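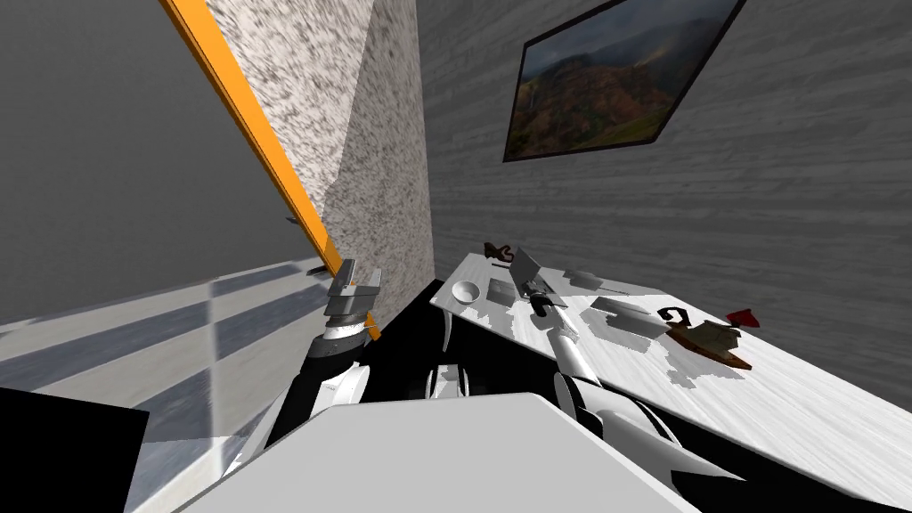
Ekene Ibrahim writes the test rules for two-armed robots at Cillo, and she would like people to stop quoting success rates without them. "A score means nothing if I can't see how the run was set up," she says.

Her rulebook, now in its second version, covers work done in simulation before a robot is let near a real table. Each task gets 70 runs. The starting positions are fixed beforehand and kept in a shared file, and a failed run stays in the count.

"People used to restart when an arm got stuck," she says. "They meant no harm by it. But the restart has to be written down."

Rule four deals with the spare arm. If a task needs only one, the other must stay clear of the table edge and be checked for contact all the same. Wurix, a partner firm, asked for that to be dropped. Ibrahim refused.

She is less sure about clutter. "We say mixed objects, some of them awkward to grip. That's too loose, and I've had complaints." A tighter wording goes out for comment in September.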